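Diltolano to Gather Bottle-Handling Examples for Plelura Learning System

JEKITEO, October -- Diltolano has begun collecting handling examples for Plelura, its learning system for two-armed robots that sort and pack small goods. The work is being done at the company's Jekiteo site and will run for 39 working days.

Each example is one attempt at a short task, such as picking up a bottle that is lying on its side and setting it down in a new spot. The robot stores what its cameras see along with the position of every joint. 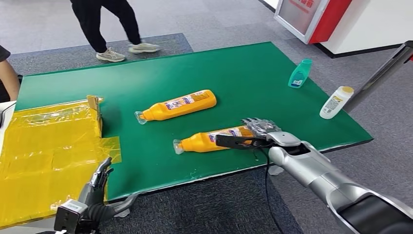

Tôn

The first set of tasks uses plastic bottles in several colors on a green work surface. Bottles lying down are harder for the current version of Plelura than bottles standing up, and most of its missed grasps come from that group. Failed attempts are kept and labeled as failures.

Diltolano plans to record 60 examples per task across 38 tasks. Positions are changed between attempts, and crinkled yellow film stays on part of the surface in many of them -- packing stations have loose wrap on them, and the system has to work next to it. 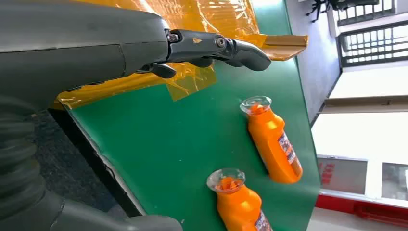
Diltolano Data Collection Department

Wrist views are stored with the head view and share the same clock. During a grasp the hand often blocks the head camera, so the close view carries much of the useful detail about where the fingers are.

Every example is checked by two reviewers before it goes into the training set. Examples with missing views or timing errors are recorded again.

A second set of tasks, covering boxes and soft pouches, will follow at the same site. Diltolano has not set a release date for the next version of Plelura.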